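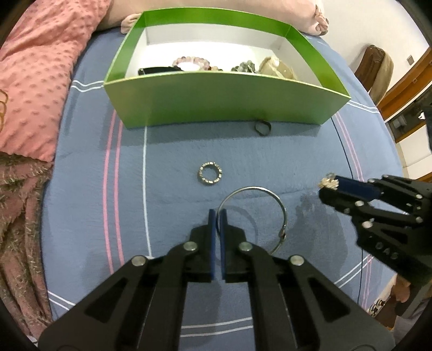
*Beads in a green box. The chunky grey-green ones are stone.*

# Where do beads come from?

I love beads. I've loved them since I was four, when I got hold of a necklace, pulled a bit too hard and sent beads all over the kitchen floor (we were still finding them under the fridge the next November!). So I'm very happy to be writing about them for you.

Let's start with an easy question. What is a bead? It's a small thing with a hole in it. It can be round, square, lumpy or shaped like a fish, and it can be any colour you like, but if you can thread it onto a string, you can call it a bead.

## The very first beads

People have been making beads for longer than they've been writing, farming or building houses. A lot of the oldest ones we know about are sea shells. Some shells already have a hole in them when they wash up on the beach, so all you need is something to thread them on. Try looking for one next time you're at the seaside. I've got a whole jar of them.

After shells, people tried just about everything: seeds, bones, teeth, clay, wood and stone. You use what's lying around near your home, right? If you lived by a river you might pick clay. If you hunted animals, you'd have plenty of bones.

## How do you get a hole in a stone?

Very slowly! Long ago, a bead maker might use a thin stick, or a sharp bit of harder stone fixed to the end of one. They'd spin it back and forth, sometimes with a little bow like the one you play a violin with. They often added sand and water as well. Sand is gritty, so it does the scratching. A bit more spinning, a bit more sand, and after a long, long time you have a hole.

Lots of makers drilled halfway from one side, then turned the bead over and drilled from the other. If you ever see a very old stone bead, have a peek inside the hole. It might be wide at both ends and narrow in the middle, like an hourglass.

Jade is especially hard work. It's a really tough stone, and it isn't always green either — it can be white, yellow, lavender or nearly black.

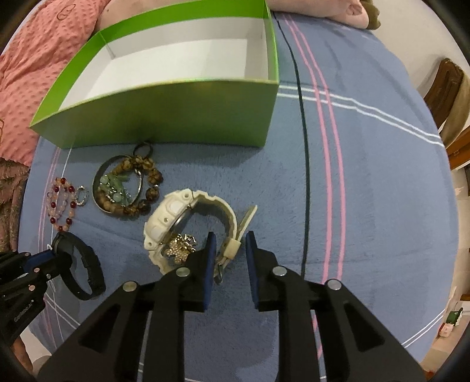
*Wooden beads and pale green jade beads in a tin lid.*

## Beads from trees and fires

Wood is much kinder to your arms. You can carve it with a knife, drill it quickly and rub it smooth. The stripes and spots you sometimes see on wooden beads can come from the grain, which is the pattern made as the tree grows.

Glass beads need a fire. One way to make them is to melt the end of a glass rod until it goes soft like honey, then wind it around a metal rod. When it cools you slide the bead off, and the hole is already there! Last year I watched a glass maker do this at the Gronow craft fair in Flimidholm. She made 19 beads while I stood there with my mouth open. They looked good enough to eat (don't).

People were making lovely glass beads 2,000 years ago, in blue, green, yellow and plenty of other colours.

## Why bother?

Mostly because they're pretty. But beads have also been used for trading, for counting prayers, for doing sums on an abacus and for showing who belongs to which family or group.

## Make your own

You'll need:

- air-dry clay
- a wooden skewer
- paint
- string

1. Roll 4 small balls of clay, each as big as a grape.
2. Push the skewer gently through the middle of each one. Ask a grown-up to help, as the end is pointy.
3. Wiggle the skewer out and leave your beads somewhere airy until they're hard.
4. Paint them, let them dry again and thread them up.

Mine came out a bit wonky and I wear them anyway.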